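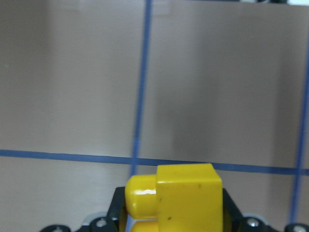
Ask for the hours in writing before you agree to anything, Shetty wrote under my first post about this, and I should have listened. So I'm posting again with more detail.

I work second shift in the returns room at Selero in Otley. Sorting blocks into bins was most of my job for years. Since April the arms do the plain sorting and I've been moved to what the schedule calls "cell support." There are 7 of us on the shift and 2 have been moved so far. I reset the cell when it stops, clear what got dropped and write down each stop. Last month I logged 182 stops. The month before it was 157, but we ran fewer days.

My pay is the same. The job isn't. I used to talk to people all night and now I stand and wait. My supervisor says cell support will be its own job grade "eventually." Has anyone been through this? Should I push for the grade now or wait until the whole shift is moved? And is it normal to be blamed for the stop count?

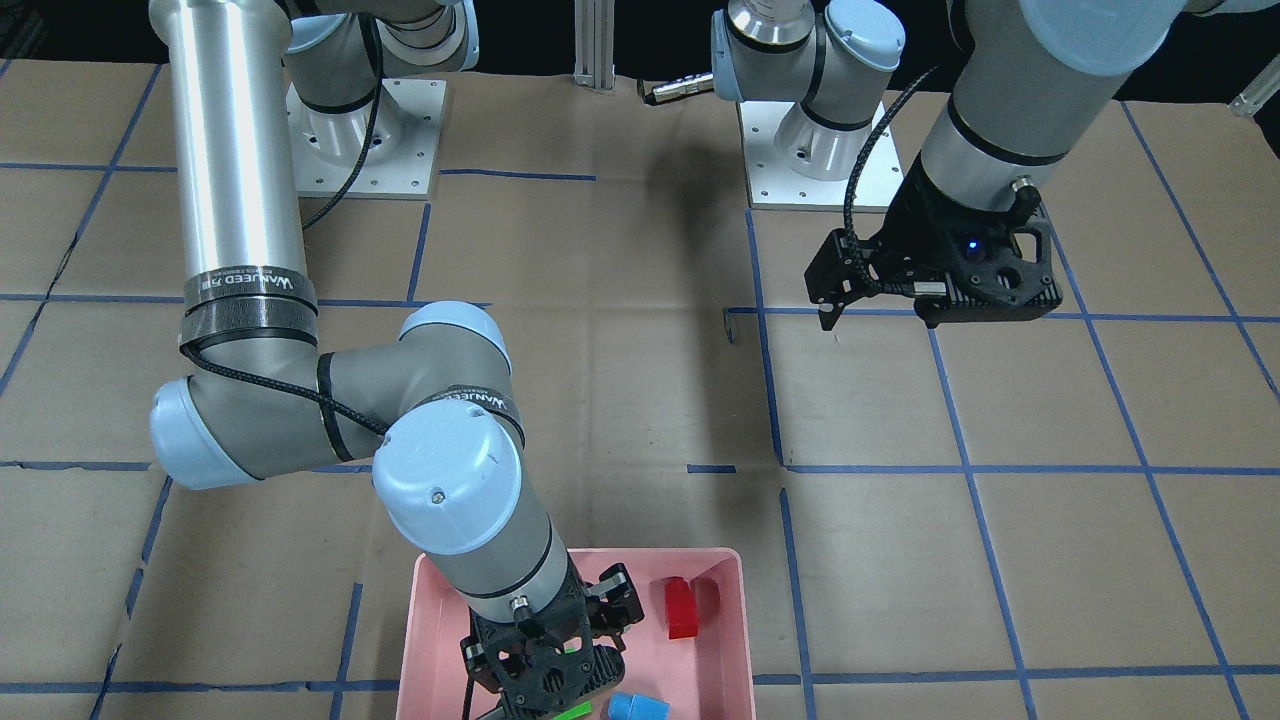
Push now, according to Willems, and I'd say the same. We went through it at my last place. While only a couple of people know how to get the cell going again, the company needs you. Once everyone on the shift has been shown, they'll say it's just part of the general job.

Write down what you do for two weeks. Not only the stops -- also the cleaning up, the calls to the vendor, showing the day shift how to restart. Then ask for a meeting and bring the list. We got a grade out of it, and a raise that was smaller than we wanted.

On the stop count, no, that shouldn't land on you. Ask them to split the log by cause. Ours had one column for "part," one for "program" and one for "person." The last column was nearly blank and the talk about blame went away after that.

The standing around didn't get better for me. I asked to rotate back to packing two nights a week and they said yes, so it's worth asking.

Posted by Skenana
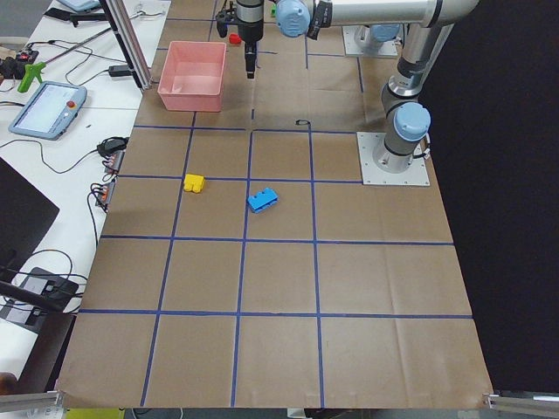 Arms over the taped grid, pink bin at left

same thing at my work. they told us nobody would lose hours and then overtime went away, which was a third of my check. so look at overtime, not just the base rate. dont know about grades, we dont have them

Posted by Parvathi Shetty, Sat 7 September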